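Chapter 9
Wounds and How They Close

In this chapter
Bleeding and the clot
The messy middle: swelling, cleanup, new tissue
Scars
Closing a wound from outside
What slows everything down
Terms to know, page 684

Before you start. You should have Chapter 8 (blood) more or less in your head. Platelets, white cells, plasma. If not, go back, the first section there is enough. Skip the part on blood types for now.

9.1 A cut finger

Kitchen knife, tomato, slip. It stings, then it bleeds, and in a few minutes it mostly doesn't. Next day the edges are pink and a bit puffy. After a week there's a scab you've been told to leave alone. A few weeks on, a thin line. Maybe not even that.

Everything in this chapter is in that finger. A bigger wound does the same jobs in the same order, only slower, and with more chances for something to go wrong. The jobs overlap. Books draw them as boxes with arrows and students then think one stops when the next one starts. It doesn't work that way. In a large wound one corner can be building new tissue while the other is still being cleared of dead cells.

Four stages, standard names:

Hemostasis. Bleeding stops.
Inflammation. Cleanup.
Proliferation. New tissue fills the gap, skin cells crawl across the top.
Remodeling. The patch gets rebuilt, stronger, for months.

Learn the names, they come up in every section. A stitch, by the way, is not on the list. Stitches hold the edges together so the four stages have less ground to cover. The body does the joining. A well placed row of stitches on a wound that can't heal gives you a row of stitches and an open wound.

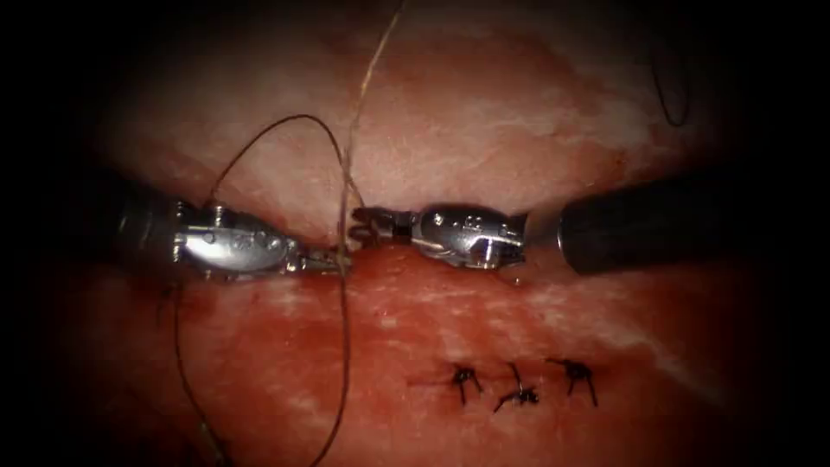 Libor Krajčí, reading the draft of this section, wanted it put more strongly. "You make the stitch sound like an extra. Tell them what a gap costs. Every bit of space between the edges has to be filled with something, and what it gets filled with is scar."

Fair point, and it stays in. So, cost of a gap. When the edges touch, healing is said to be by primary intention. Little new tissue needed, thin scar. When they don't touch, or can't, because too much is missing, the wound has to fill from the bottom up. Secondary intention. Longer, wider scar, more fluid lost, more days open to germs. There's a third way, where a dirty wound is left open on purpose for some days and closed later on. Called delayed primary closure. See 9.5.

9.2 Stopping the blood

First seconds. The small vessels squeeze down. Muscle in the vessel wall does this, no clotting needed yet, and it doesn't last, it just buys time.

Then platelets. Normally they slide past the smooth lining of the vessel and stick to nothing. Tear the lining and they meet collagen underneath, and to collagen they stick very well. Stuck platelets change shape, spill their contents, and call in more platelets. You get a plug. Soft, easily knocked off, which is why a cut that had stopped will start again if you wipe it.

Then fibrin. A chain of proteins in the plasma, each one switching on the next, ends with long sticky threads that run through the plug and tie it down. Red cells get caught in there too and give the clot its color. They are passengers mostly.

Try it on paper: draw the vessel, torn on one side. Add platelets, then fibrin. Label what each one is sticking to. Most people forget the collagen.

9.3 Cleanup

Redness, heat, swelling, pain. Old list, still good. All of it comes from vessels near the wound opening up and getting leaky, the reverse of what they did a moment ago. Students find this annoying. Why squeeze and then open? Because the plug is in now, and what the tissue needs next is white cells, and they come by blood.

Neutrophils first. They arrive in hours, eat bacteria, and die in large numbers. Pus is in good part dead neutrophils.
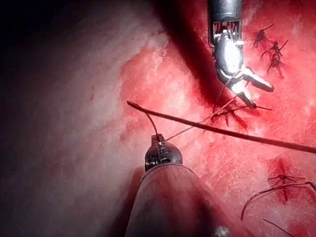
Macrophages come behind them, over the next couple of days, and take over. They eat too, bacteria and dead neutrophils and bits of ruined tissue, but their other job matters more for us. They send out the signals that start the building. Animals short of neutrophils can still heal a clean wound fairly well. Take away the macrophages and healing drags badly.

Inflammation has a bad name and in the wrong place it earns it. In a fresh wound you want it, for a few days. The trouble comes when it won't quit: a splinter left in, an infection, pressure on the same spot day after day. Then the wound sits in stage two and teh builders never get going. Chronic wounds, 9.6.

9.4 Building

Fibroblasts move in along the fibrin threads and lay down collagen, quickly and not very neatly. New capillaries push in behind. The result is granulation tissue, red, bumpy, bleeds at a touch. Looks alarming, is good news.
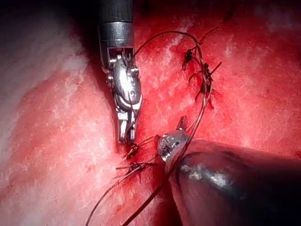
Fig. 9.3 Instrument jaws just above a bright red tissue surface, near tied sutures.

Meanwhile skin cells at the edges loosen, flatten and creep inward across the surface. They need it moist. On a dry wound they have to tunnel under the scab, and that takes longer, so the old advice to let a cut "air out" is poor advice. Covered and damp is better.

Strength lags behind looks. At one week a closed wound can look finished and still have only a small part of the strength of the skin beside it. Remember that for question 4. Scar keeps gaining for months but never gets all of it back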